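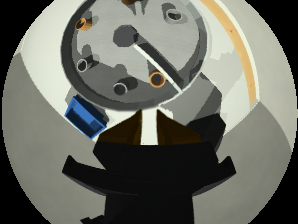
By Kusuma, second-year project group

Why does a town with four bakeries throw away so much bread? That question kept us busy all spring, and we loved nearly every minute of it (the early mornings less so!).

We picked Erkport for our study. It's small enough to cover on foot, and the bakers were happy to let us in before opening time. Each shop filled in a sheet at closing: what was baked, what was sold, what went in the bin. We also handed out 200 questionnaires to shoppers, asking when they buy bread and what they do with the stale end of the loaf.

Over the whole study the four shops threw out 3,574 items, mostly white rolls. Rolls! We had all bet on the big sourdough loaves, but people will happily buy those a day old for toast.

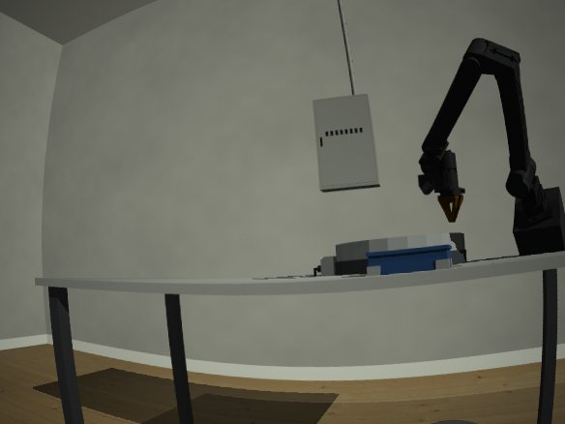

Department of Food and Environment, Lundurville College

The best part was the trial we called Greto, a half-price shelf that opened at 4 pm. It ran in 2 of the shops, and the other two carried on as normal so we could compare. Waste fell in both trial shops, most of all near the school, where the shelf was often bare by five.

Our target was 1,000 items saved and we missed it, partly as one shop ran out of labels in the second week and we were slow to print more. Next time we'd start the shelf earlier in the afternoon and put a sign on the pavement. Several shoppers told us they had walked past without knowing it was there. Both bakers want to keep the shelf going until August.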